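Karneo recording bench - FAQ

Questions we keep getting from people starting at the Trusberg room. Read before your first shift pls.

What are we collecting?
Examples of two-armed table jobs, for the learning system at Grekimside. You drive both arms, it records, the model trains on it later.

How many per task?
100 good ones. Pen and eraser set is at 89 so nearly there. Whole batch so far 389.

How long is one take?
30 seconds max. Over that, stop and redo.

Which arm does what?
Left takes the eraser, right takes the pen. Don't swap halfway thru a set.

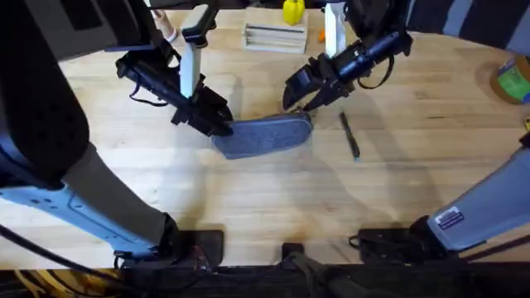
1 min read

Can I start with the right gripper already closed?
No. Open, fingers down, over the table. Close only when you're at the pen.

Does the pen have to lie the same way every time?
No, please move it. Diagonal, straight, nearer, further. Same with the eraser, turn it a bit between takes. If they all look alike the model learns one spot and nothing else.

Other stuff on the bench, clear it?
Leave it. Boards, tape, whatever's there. Just keep it out of reach of the arms.

I dropped the pen. Bin the take?
Keep it if you picked it up again inside the time, and tag it "recovered". Otherwise bin.

Shadows from the arms?
Fine. Don't move the lamps.

Where do files go?
Pylypenko folder, one per task. Not the desktop!! Uploads run at 6pm, anything saved after that goes the folowing day.

Arm froze?
Hands off the controls, stop button, tell the desk. Don't pull cables.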